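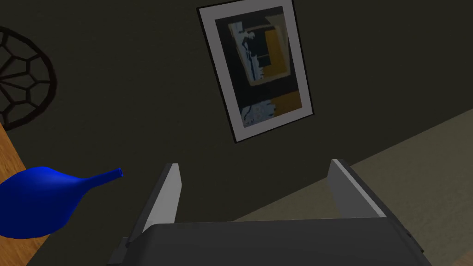 Feltard Moves Its Maduro Line Into Bigger Boxes, Drops the Five-Count Tin

Print this story | E-mail this story

DRUTOTDALE -- Feltard is done with the five-count tin. The cigar maker told shops this month that its maduro line will ship only in boxes of 20 starting in January, with the old tins sold off until they run out. No second run planned.

The change covers the whole maduro side of the catalog: robusto, toro, and the short perfecto that most people around here just call the stubby. The natural-wrapper cigars stay as they are. So do the sampler packs, at least for now.

Retailers got the news in a two-page letter along with the new order form. Short letter. It says the tins cost too much to make for what they brought in, and that the lids had been a sore spot for a while. Anyone who has tried to keep one of those tins fresh in a desk drawer knows the problem -- the hinge bends, the seal goes, and a week later the last cigar smokes like a broom.

"I'll miss them at the register, they were an easy sale," said Heloísa Meireles, who runs the counter at Espinoza on the north end of Drutotdale. "But half my customers bought the tin once and came back for singles. They will be fine."

Singles are still allowed. Shops can break a box and sell by the stick, same as before, and Feltard says each cigar will now get its own cello sleeve with the blend printed on it. The tins never had that. Cigars went in bare, and wrappers got chewed up in shipping more than they should of.

Price is the part people are asking about. Feltard has not put out a list price for the new boxes. Meireles said her order form shows a per-cigar cost a little under what she paid for the tins, and she plans to pass most of that along. Other shops may not. Ask before you buy.

The blend itself is not changing, acording to the letter. Same broadleaf wrapper, same two-country filler, same factory. The one difference is rest time: boxes will sit in the aging room for 18 months before they go out. The letter does not say how long the tinned cigars rested. Meireles thinks it was less.

"The last few shipments were kind of sharp up front," she said. "Not bad. Just young. If they sit longer I think you get more of the cocoa and less of the pepper."

The new box is plain cedar with a slide top, brown paper band, no varnish. It should fit a standard shelf in most walk-ins, but buyers with small desktop humidors will want to measure first. The toro box is the long one. A few shops have already asked for a half-size box and were told to wait and see.

As for what is left of the tins, supply is spotty. Espinoza had 41 on the shelf when we stopped in, nearly all of them robusto, and a handful of stubbies behind the counter for regulars. The toro tins are gone there. Wusport, the online seller, still lists all three sizes but limits orders to 2 tins per customer and is not taking backorders.

Anyone stocking up should move the cigars out of the tin fairly quick. A zip bag with a small humidity pack will do in a pinch, a real humidor is better. Don't mix them in with flavored cigars, the maduro wrapper picks up smells fast.

Coupons for the tins printed in the last Feltard mailer will be honored while stock lasts. They can't be used on the boxes. Rewards points from the tin labels carry over -- cut the label out and keep it, shops will need to see it.

Feltard also says it is looking at a thicker ring gauge for the maduro robusto later on. No details on size, no date. Meireles said she has customers asking for it already and a few who swear they'll quit if it happens.

Espinoza will have the new boxes out for a tasting once they land, evening hours, starting at 6 p.m. Date to be set. Sign-up sheet is by the cutter case. Adults of legal age only, bring ID, and parking in back fills up early so use the side street.

Print this story | E-mail this story

Contact us | Copyright, all rights reserved | Back to top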